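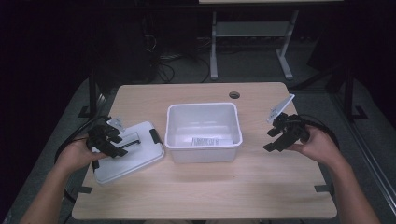

Pumier stores other people's belongings in Ullby and wants two Box Room Assistants to start in December. We look after the contents of shops between leases, offices between floors and a model railway society between arguments. All of it ends up in boxes, and every box has to be opened, checked, labelled and shut by a person who can stand doing that more than once. The standard item is a shallow white plastic bin with a matching lid, a clip on the lid's edge, and a small barcode card that lies in the bottom of the bin. If the idea of putting the right card in the right bin makes you feel faintly peaceful, please keep reading. If it makes you want to lie down, we have no vacancies for that at present.

Job title: Box Room Assistant (two posts)
Hours: part time, mornings, 8.30 to 12.45
Where: Unit 236, Imhof Yard, Ullby
Reports to: Norbert Szalai, Stores Manager
Contract: six months, with every intention of being longer

What you would be doing

We have 2640 bins on the shelves and a lease that allows us 3000. Between those two numbers lies your job. Bins come back from customers in all sorts of conditions, usually with the wrong lid and sometimes with a sandwich. You will:

- take in returned bins and empty out whatever the customer forgot
- wipe down the bin and lid, inside and out, including under the rim, where the crumbs live
- test the clip and the latch, and put any lid that won't close on the repairs shelf
- check the barcode card against the list and print a new one if the old one has gone
- pair each lid with its bin and send both back to the shelves together
- pack small goods for customers who have paid us to do it, and wrap anything they have described as "not really fragile"
- keep the Pramier list up to date. Pramier is our stock system. It was installed by a man who has since moved abroad, and it prefers capital letters.

There is some lifting. A full bin can be heavy if the customer collects paperweights, and one does. We have trolleys, and you will be shown how to steer the one that pulls left.

Who we are looking for

You don't need to have worked in storage before. You do need to be able to read a small printed label without guessing at the last digit. Patience helps, as does a decent pair of shoes. We would like somebody who notices that a lid is sitting slightly wrong and goes back to it, even at 12.40 on a Friday with a coat half on.

Some basic computer use is needed, mostly typing numbers into boxes on a screen about boxes in a room. We will train you. Norbert does the training himself and has a system for stacking lids that he will explain at some length. Let him get to the end.

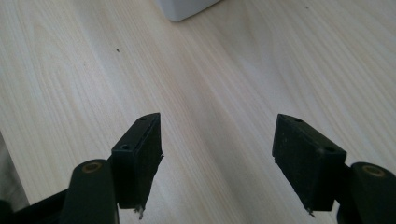 Working conditions are better than the words "box room" suggest. The heating works, the kettle is new, and you will spend most of your morning at a table of the right height. We are rather proud of the tabletops, which are pale wood with a fine streaky grain and a smooth, matte finish. We would like them to stay that way, so mugs go on the shelf by the door and labels are peeled on the backing sheet. The last person to test a marker pen directly on the wood is still spoken of.

You may listen to the radio. The station is settled by whoever arrives first, and this has done more for punctuality than any policy we ever wrote.

What we offer

- the hourly rate shown on the application form, paid monthly and on time
- paid holiday, pro rata
- gloves and an apron, in sizes that fit human beings
- free parking in the yard, apart from the space under the gutter
- one bin of your own to store things in for as long as you work here (no food, no pets, no paperweights)

How to apply

Pick up a form from the office at Imhof Yard any weekday morning, or write us a letter saying who you are, when you could start and what you have done before, paid or otherwise. One side of paper is plenty. We don't need a photograph or a personal motto.

Shortlisted people will be asked in for half an hour. There is a short chat with Norbert and then a practical go at the table, in which you are given a few returned bins, some lids and a list, and left to get on with it. It isn't timed. Ask as many questions as you like.

Please tell us if you need anything arranged for the visit, such as a chair, larger print or step-free access through the side gate. Address letters to Norbert Szalai, Pumier, Unit 236, Imhof Yard, Ullby. The bell sticks, so knock.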